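Hand-Held Grippers on Household Fabrics: Workshop Tips

We tried three sets of fingers on the same hand-held gripper over the summer, mostly on laundry and other soft things around the house. These are the notes we wish we had started with.
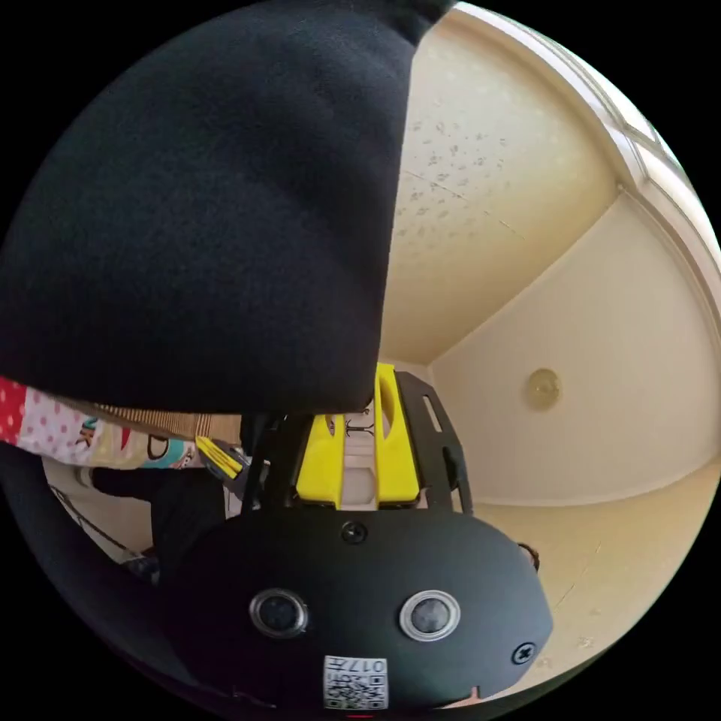

Start with dark knitwear if you want to find the weak points of a finger quickly. A black hat or a folded black sweater has almost no visible edge for the wrist camera to find, and the surface is fuzzy enough that a smooth fingertip slides over it. If a finger picks up black knit from a flat floor, it will manage towels and T-shirts.

Fingers

Yellow slotted fingers. These are the ones we use most. The slot lets the tip bend a little, so it lies flatter against the cloth. Bright yellow also shows up well against dark fabric in the recording, and you can tell at a glance how far open the gripper is. They wear at the inside corner first. Check there before each session and swap them in pairs.

Lustwood rubber-faced fingers. Better grip on cotton and denim, worse on wool. They collect lint. Wipe them with a damp cloth every 44 picks, or whenever the rubber looks gray. Dish soap is fine. Alcohol made ours stiff within a week.

Moreira flat fingers. Good for paper, cards and thin plastic. On fabric they need a fold to bite on, so pinch up a ridge with the first close, open slightly, and take the ridge with the second close. Amirhossein Zarei got this working reliably. I still miss more than I would like.

Comparing them fairly

Use the same items in the same order for each set. We had six items: a knit hat, a hand towel, a pillowcase, a pair of jeans, a child's blanket and a sock. Drop each one from waist height instead of laying it out, or you will end up giving the later fingers easier folds without meaning to.

Do the full run with one set before changing. Swapping fingers between items takes too long and the screws do not like it.

Write down misses as you go. We logged 572 picks in July, and the ones where we had tried to fill in the misses afterward from the video were not worth keeping. A pencil mark on a card is enough.

Of those 572, 341 were done by Minoru Katayama and the rest by Amirhossein and me. Minoru has a slower close, and his numbers were better with every set. If more than one person is testing, split the items evenly between them or keep to one person for the whole comparison.

Camera

A wide lens takes in most of the room, including the ceiling and your own legs. Put away mail and family photos before you start.

Keep the fabric low. Lifting it toward the lens covers half the view, and the software loses track of where it is in the room. Pull the item up to about knee level, move it sideways, then set it down. If it must go over a high rail, tilt the wrist down slightly on the way.

Ceiling lights are better than a window. With a window the exposure jumps each time you turn, and dark cloth goes to solid black.

Clean the lens with a dry microfiber cloth. Lint from wool gets onto it sooner than you expect.

Controller

We used the Nemomine box for all of it. Tape the cable down or run it behind you. A cable across the floor gets picked up with the laundry sooner or later, and it tugs at the connector.

The force setting goes from 1 to 10. Stay low for knits. Above 7 the fingers leave a crease in a pillowcase that has to be ironed out. For jeans, go up until the waistband stops slipping and leave it there.

The Bremilero controller has a finer force dial and a better grip for small hands, but ours dropped its connection twice in one afternoon. We will try it again after the replacement cable comes.

Screws

Check the housing and finger plate screws at the end of the day with a hand driver. Snug is enough. The plate screws loosen first, and a loose plate feels just like a worn finger.

Contact | Copyright 2024, all rights reserved | Back to top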